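In Praise of the Grid

by Guadalupe Espinoza
Dec 3, 2023

I grew up in Medrano, where every street meets every other street at a right angle, and I have spent most of my adult life hearing people call towns like mine boring. I think they're wrong, and I'd love to change a few minds!

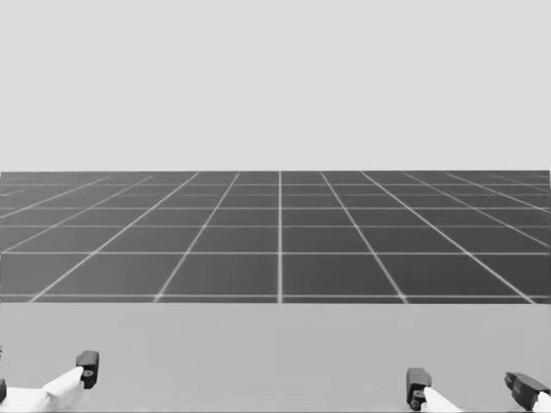 Straight streets are generous

A grid lets a stranger walk in and feel at home. Give me two street names in Medrano and I can picture the corner, even one I haven't stood on in years. When I moved to Skolerbridge, with its loops and dead ends (lovely ones, I admit), it took me until February to find the post office without asking. The walk was around 1000 steps, and I got it wrong in both directions.

Grids also give you choices. If Fourth Street is torn up, you take Fifth. If you're bored with Fifth, you take Sixth and find a bakery. My aunt changed her route to work every day for a whole summer and met half the town that way.

But what about charm?

People tell me a curved street has mystery, and sure, it does. So does a straight one at sunset, when you can see the light all the way down to the grain elevator. And the blocks themselves are anything but alike. Mine had a welding shop, a church, a yard full of goats and a man who sold tamales from his porch – all on one side of the street.

The new plan for Oseo has 194 homes on a single looping road with one way in. I'd hate to see it built like that. Draw some corners! Let the kids on one block cut over to the next, and let the 80 bus go straight through.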